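How to Change the Bulb in a Table Lamp

Changing a bulb takes two minutes if you have the right replacement on hand. Most of the trouble comes from buying the wrong one or from forcing a bulb that has gone in crooked. The steps below apply to ordinary table lamps with a screw socket, including short ones with no shade.

What you need

A replacement bulb with the same size base as the old one
A dry cloth
A flashlight, if the room has no other light
A piece of cardboard or an old box for the used bulb

Check the rating first

Look for a sticker or stamped text on or near the socket. It gives the highest wattage the lamp can take. Do not go over it. If the sticker has fallen off, check the underside of the base or the leaflet the lamp came with. The leaflet for our Bikorell lamp had it on the last page, in very small type.

Wattage tells you how much power a bulb uses. Brightness is given in lumens, and both numbers are on the box. A bulb of 371 lumens is enough for a bedside table or a hall shelf. For reading you will want more. We use one of 1340 lumens on the desk, and it is too bright to look at without a shade.

Also check the shape. A wide bulb may not fit under a small shade or inside a narrow harp, even when the base is right.

Taking out the old bulb

1. Turn the lamp off and pull the plug out of the wall. The switch alone is not enough.

2. Wait for the bulb to cool. Older incandescent and halogen bulbs get very hot. LEDs run cooler, but the lower part can still be warm – give them a few minutes too.

3. Take off the shade if there is one. Some lift straight off and others are held by a small knob at the top or a ring around the socket.

4. Stand the lamp on a flat, steady surface with some clear space on each side. Hold the post or the socket with one hand so the lamp does not turn along with the bulb.

5. Turn the bulb counterclockwise with light pressure until it comes free. Lift it straight up and put it down somewhere it can't roll.

If the bulb is stuck, use a rubber glove for better grip. Do not squeeze harder with bare hands. If the glass breaks, leave the lamp unplugged, put on thick gloves and use needle-nose pliers to turn out what is left of the base.

Putting in the new one

Wipe the bulb with the dry cloth if it is dusty. Hold it by the wide part and bring it in from directly above, with the base pointing straight down.

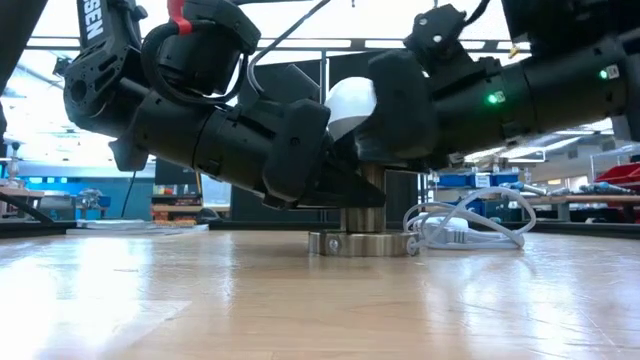
Bulb-like object held over the post of a metal fixture with a round, brass-toned base.

Lower the bulb until the threads touch, then turn it clockwise. The first turn should feel smooth. If it catches or the bulb leans to one side, back it out and start over. Crossed threads are the usual cause, and forcing them can damage the socket.

Keep turning until the bulb stops, and leave it there. Hand-tight is enough. An overtightened bulb can flatten the small contact at the bottom of the socket, and the next bulb may not light.

Put the shade back, plug the lamp in and switch it on.

If it doesn't light

Unplug the lamp and give the bulb another quarter turn. Next, try the bulb in a lamp you know is working, and try the outlet with something else. If both are fine, the problem is in the socket, the switch or the cord. A lamp with a scorched socket or a cracked cord should not be used until it is repaired.

Flickering is often a dimmer problem. Many LEDs are not made for dimmers, and the box will say so. We had this with a Plolla dimmer in December, and changing to a dimmable bulb fixed it.

Getting rid of the old bulb

LED and fluorescent bulbs should go to a collection point. Many hardware stores take them. Wrap plain incandescent bulbs in paper or cardboard and put them in the trash.

Last updated 2 January 2024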